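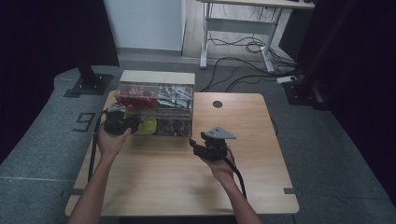
Galter Mill Open Day, and a long way home by Teltham

I had been meaning to get to the button mill at Galter for years, and every spring something got in the way. Last April it was the whole world, of course, and the April before that it was my back. So when the notice went up that they would be opening the doors again, with timed tickets and smaller groups, I booked two places that same evening and told my sister she was coming whether she liked buttons or not. (She does like buttons. She pretends she doesn't, but she has our grandmother's tin and won't let me near it.)

It's a pretty drive once you get past Markine, with the river on your left most of the way and a farm stand that sells rhubarb by the armful. We left early and still managed to arrive late, mostly on account of the rhubarb. The young woman at the gate couldn't have been nicer about it and slipped us in with the next group, which had a few spaces.

The mill is a long brick building, lower than I expected, with tall windows all down one side. They start you off in the blanking room, where the round blanks used to be cut from river shell. There's a heap of old shell by the door with the holes punched through it, row after row, and the guide let us each pick up a piece and hold it to the light. Mine was pink along one edge and nearly green along the other, and I would have happily stood there the rest of the morning. The cutting was wet, miserable work by his account. The water ran over the saws all day to keep the dust down, and people went home in winter with their sleeves soaked through.

From there you go up a flight of very steep stairs to the carding room, and this was my favorite part of the whole visit. Carding is just sewing the finished buttons onto the cards they were sold on, and a lot of it was done by families at home around the kitchen table. They have the ledgers laid out under glass, and you can read the entries yourself if you have patience for the handwriting. One household turned in 645 cards in a single month! My sister worked it out as so many a day and then went very quiet, and I noticed she bought a pack of needles in the shop afterward.

The cards themselves are lovely things. Some have little gold borders and some have drawings of ladies in enormous hats, and there is one whole cabinet of Koskela cards, which was the mill's better line, sold to dressmakers. I had never seen a complete Koskela set before. I have three odd cards at home that came from an estate sale, and now I know they are from the later printing, with the thinner lettering, so that was worth the ticket all by itself.

After the carding room there is a table where you can sort a scoop of mixed buttons and keep what you find. It's meant for the children, I think, but the grownups in our group got there first and stayed longer. I came away with a handful of shell shirt buttons, one dark green glass one with a chip out of the back, and a tiny shoe button that I have already lost somewhere in the car.

Lunch was in the old boiler house. Soup and a roll, and a slice of lemon cake that was a bit dry, though the tea was good and they let you refill it. If it's a cool day, bring a sweater, as the doors stand open on both sides and the wind comes straight through off the river.

We could have gone straight home, but Teltham is only a short way farther on and the antique hall there was open, so naturally we stopped. I looked for Koskela cards and found none. I did find a jar of mixed trouser buttons, priced as if they were rubies, and left it where it was. My sister bought a lamp.

A few practical things for anyone thinking of going. Tickets for the mill have to be booked ahead this year, and they are not letting people wait at the gate. They cap each day at 200 visitors, so the weekends fill up quickly. Parking is in the field across the road and it's rough going, so leave your good shoes at home. The stairs to the carding room are the only way up, I'm afraid, but the ledgers have all been copied into a big binder that stays on the ground floor, and you can ask for it at the desk. The shop takes cards now. The farm stand doesn't, so keep some small bills handy for the rhubarb.

We're going back in the fall, when they run the old saw for an hour in the afternoon.

Posted 19 May 2021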